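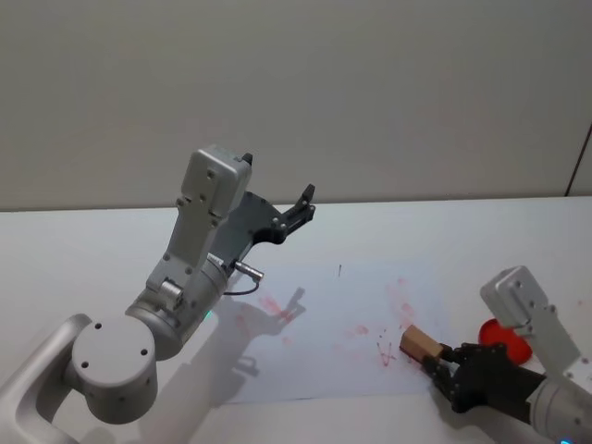 The Esano two-arm station is sold by Fleltusis together with the turn-marking method, which was developed on the same station in our laboratory at Brutden. With this method, every recording made on the station carries a second track, and this track says at each moment which arm has the turn. An arm which has the turn may move towards the work. The other arm may hold, wait or step back. At a moment such as when the right arm is low at the edge of the paper with a small wooden block in its dark fingers, and the left arm stands over the table with its gripper open, the positions of the joints do not tell a learning program which of the two should go next. The turn track tells it. The station can also be used without the method, for any work on a table with two arms, but most of our customers buy it for this.

What the station is for

Esano is made for research groups and for technical schools who teach a pair of arms by demonstration. A person leads the arms through a task, the station records, and a policy is trained from the recordings. We do not recommend it for production. The arms are not fast, and the speed limit in the controller cannot be removed by the user.

The two hands are of a different type. The left arm has a black gripper with two fingers, on a dark grey bracket plate, and the right arm has a black gripper with several jointed fingers. We are often asked if the station can be ordered with the same hand on both sides. It can, and the price does not change, but please read the section on results first. The method was tested with the different hands, and we have only few measurements for the equal pair.

How turn-marking works

In the usual way of learning from demonstration, both arms are treated as one long list of joint values. The program learns to copy the list. This goes well while both arms move. It goes less well in pauses. During a pause, the demonstrator is thinking, or is changing the attention from one hand to the other, and the program sees only that nothing moves. Later, when it runs alone, it can stop in a pause and stay there, or it can move both arms at once to the same place. We have had both faults many times.

With turn-marking, the demonstrator has a foot pedal. The left side of the pedal gives the turn to the left arm, the right side gives it to the right arm, and pressing both sides gives a shared turn, for example for a handover. The signal is stored together with the joint values and the camera pictures. At training, the program has to predict the next turn as well as the next movement. When it runs alone, the predicted turn goes through a gate in the controller, and the arm without the turn is allowed only small movements.

The gate was the difficult part. In our first version the waiting arm was locked completely, and this was a mistake. A hand which holds an object against the table needs to give way a little when the other hand pushes, otherwise the object slips or is pressed too hard. In the present version the waiting arm stays soft. The amount of softness is one number in the settings file, and it can be different for left and right. We advise a softer value on the side of the jointed fingers.

One more remark about the shared turn. New demonstrators like to press both sides of the pedal for the whole task, as it feels safer. The recording is then correct but it contains no turn information, and the result is the same as with the usual method. The recording window shows a yellow warning when the shared turn lasts longer than five seconds. Please take the warning seriously.

Results

The method was tested at Brutden on 3000 recorded demonstrations over 32 tasks. All the tasks were small table tasks: passing a block, laying down a sheet and pressing on it, turning a lid, putting a peg in a hole, marking on paper, wiping. For each task we trained one policy with the turn track and one without it, from the same recordings and with the same settings.

With the turn track, the number of failed runs was lower by 37 per cent over all tasks together. The gain is not equal everywhere. It was largest in tasks with a long wait, where one hand keeps an object still while the other one prepares. In the wiping tasks there was no gain, and in one of them the turn track made the result a little worse. Our explanation is that in wiping there is hardly a change of turn, so the program has one more thing to learn and no profit from it. We have not proved this explanation.

Collisions between the two hands became rare, but they did not disappear. The ones which remain happen in the shared turn, during handover. For this case we keep the collision check of the controller always on, and it is independent of the policy.

We would like to say also what was not tested. We made no tests with liquids in open cups, with soft cloth bigger than the table, or with more than one person leading the arms at the same time. Changes of light were tested only a little. The walls and the table of our test station are light and plain, and a strong shadow of an arm can fall over the work. In our runs this shadow disturbed the policy in the beginning, until recordings from the morning and from the late afternoon were mixed in the same training set. We recommend the same to users with a lamp or a window at one side.

Working on paper

Several of our tasks are done on a sheet of white paper which lies between the arms. Paper is cheap and can be changed after each run, and marks on it stay to be looked at later. Colour from earlier work also stays. If the sheet already has red spots and streaks when the recording begins, the policy may learn to use them as a guide for where to go, and then it fails on a clean sheet. We had this fault for a long time before we understood it — the policy was excellent on Wednesday and useless on the next day, and the only change was new paper. Since then we record part of each set on clean sheets and part on used ones. The sheet must not be glued to the table. It may move a little, and the policy should see that.

What is delivered

The station comes with two arms with their hands mounted, a white table top, the two-sided pedal, the head camera on its stand, the controller cabinet and the cables. The recording and training software is called Ông and is installed on the controller before delivery. A set of wooden blocks and pegs is included for the first exercises. The computer for training is not included. Any recent machine with a good graphics card is enough, and a policy for one task trains in one night.

The recordings of our tests are available to buyers of the station at no cost. They are stored in an open format, and a short script for reading them is in the same folder. The turn track is a separate file, so the recordings can also be used by groups who want to compare with their own method.

Installation and first use

The table must stand level, and there must be free space behind each arm for the cabinet cable. Please leave the thin black cables at the wrists with their loop. If the loop is pulled tight with a cable tie, the connector suffers when the wrist turns to its end position. This is the most common repair which we make, and it is not covered by the guarantee.

After switching on, each arm makes a short search movement to find its zero. Keep the table free during this time. The small indicator lights on the arms should be on before the pedal is used. Then start Ông, choose a new task and record one short demonstration without an object, only to practise the pedal. Most people need an afternoon until the foot follows the hands. Persons who play the organ are quicker.

For the first real task we suggest passing a wooden block from the right hand to the left. The right hand picks up the block and waits. The left hand comes over with open fingers. Then comes the shared turn, the left hand closes, the right hand opens, and the turn goes to the left. Roughly 50 demonstrations were too many for our students' patience in earlier versions, so the exercise in the manual is now made shorter and the first training uses part of our own recordings in addition.

Older stations

Owners of an earlier Esano can add the turn track. The pedal is sold separately and connects to the free port at the back of the cabinet. The controller needs the current version of Ông, and after the update the arms must be calibrated again. Old recordings without a turn track can still be opened. It is possible to mark the turns by hand afterwards in the viewer — it is slow work, and our own people do it only for recordings which cannot be repeated.

Spare parts

Finger pads for the two-finger gripper, single finger joints for the other hand, wrist cables and pedals are kept in stock at Brutden. A complete hand is built on order. When you write to us about a part, please give the number from the plate on the cabinet, as the wrist housings of the first stations have a different screw pattern and the new bracket does not fit on them.

Equipment > Two-arm stations > Esano

Last updated: November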